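## 3. Materials and Methods

### 3.1 Study sites and participants

The study was carried out in four branch libraries of the Peline district between September and the end of the following spring. All four branches lend the same core collection, keep the same opening hours, and use the same circulation software. They differ mainly in the age of their buildings and in the share of borrowers who live within walking distance. Branch managers agreed to take part on the condition that no branch would be named in the results, and the sites are therefore called A, B, C, and D throughout.

Adult borrowers were invited to join at the front desk. A borrower was eligible if he or she had held a card for at least one year and had taken out three or more printed books in that time. In total, 1,898 people signed the consent form. Of these, 49 later withdrew or moved out of the district, and their records were removed before any analysis was done. Staff members and their immediate families were not eligible.

### 3.2 Reminder notices

Each participant was assigned at random to one of three notice conditions. The first group received the standard overdue notice already used by the district, which states the title, the due date, and the daily fine. The second group received a courtesy notice three days before the due date, with no mention of fines. The third group received the same courtesy notice together with a short line saying that another reader might be waiting for the book. The wording of this line was settled after a small pilot at Site B, in which Meireles and Tavares compared several versions with borrowers in person. Versions that named a specific waiting reader were dropped, as borrowers found them intrusive.

Notices were sent by email at 10 a.m. local time. Borrowers with no email address on file received a printed card by mail, posted two days earlier to allow for delivery. Printed and emailed notices carried the same text in the same order. Renewals made in response to a notice were recorded as renewals and were not counted as returns.

### 3.3 Notice layout and header pictures

Earlier work on mailed notices suggests that readers may treat a message with a picture as advertising and set it aside unread. To check for this effect, half of the notices in each condition carried a header picture and half did not. The pictures were drawn from a stock set supplied by Wuteck. Two raters, Ogura and Yáñez, judged each candidate separately, and a picture was kept only when both approved it. Figure 1 is a computer rendering with a white robotic arm set against a plain dark wall.

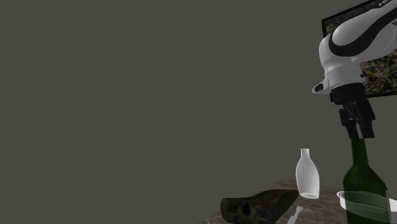

**Figure 1.** Rendered view with a white robotic arm at the upper right.

### 3.4 Outcome measures

The main outcome was the number of days between the due date and the return of the item, with early returns entered as negative values. Items returned through the outdoor book drop were credited to the previous evening if they were checked in before opening, in keeping with district practice. Items more than 60 days overdue were treated as lost and analyzed separately.

Two further outcomes were taken from the circulation records: whether the borrower renewed the item, and whether he or she borrowed again within the study period. The second of these matters to branch managers, who have long worried that firm notices bring books back but keep readers away.

A short survey was sent to all remaining participants at the close of the study. It asked how often they recalled receiving a notice, whether they had found the tone fair, and whether they had noticed a picture. Those who did not answer were sent one reminder -- worded neutrally, so as not to repeat any of the study conditions.

### 3.5 Analysis

Days to return were compared across conditions using a mixed model with borrower and branch as random effects. Notice wording, header picture, and their interaction were entered as fixed effects. Age group, delivery method, and number of items on loan were included as covariates. Titles with fewer than 50 loans across the four branches were pooled by subject class.

Minami prepared the data file and replaced card numbers with study codes before it was passed to the other authors. The link between codes and card numbers was held at the district office and destroyed when the survey closed. Results for the main outcome are given in Section 4.1, and those for renewals and repeat borrowing in Section 4.2.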